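A morning at the Prodholm assembly plant

We have driven a Talluro wagon in our family for longer than I care to admit, so when the Prodholm plant opened its doors to owners one morning in August, I signed us up before I had finished reading the email. It was a long drive, and I would happily do it again next month.

Getting in

The gate opened at 8 a.m. and there was already a line of cars down the access road, most of them Talluros of one age or another, with plenty of waving between drivers. You get a visitor badge, safety glasses and a pair of toe caps that strap over your shoes and make everyone walk like a duck. Our group was number 6, and our guide had a lovely dry way of talking over the noise – I only missed a few words near the presses.

The body shop and the line

We started with the stamping presses, where you feel each thump come up through the floor, and then followed the door panels over to welding. After that comes the final line, which has 49 stations. A car moves along it slowly enough that you can stroll beside it and watch the dash go in, then the seats, then the wheels. I stood far too long at the station where the wiring is clipped in (my husband had to come back for me). On the shift we saw, the target on the board was 202 cars, and they were a little ahead of it when we left.

The new small SUV, the Fahy, comes down the same line as the wagon. I hadn't expected that, and I asked a lot of questions about how the right parts turn up beside the right car. The carts are loaded in order in the next building, using a system called Trirkanex, and if one cart is out of place the line waits for it.

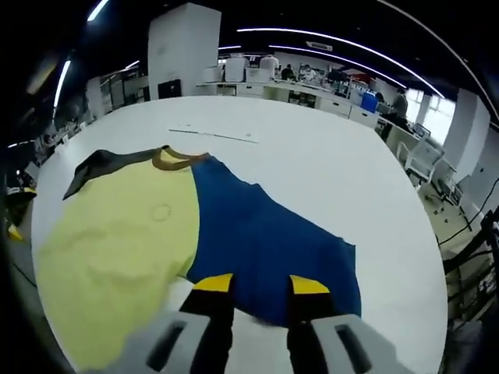
Test track and lunch

After the line you can ride along for two laps of the little test track, over cobbles, a steep hump and a banked curve. I rode in the Fahy and liked the quiet of it, though the back seat is tighter than in our wagon and the rear window is small. Lunch was in the staff canteen: pea soup, good bread and a very decent apple cake.

If you go

Book early, wear closed shoes and eat breakfast first, as lunch comes late. Children have to be 10 or older for the line, but the track viewing area is open to everyone. Parking is free in the north lot, and the walk from there takes a good while, so leave yourself some time.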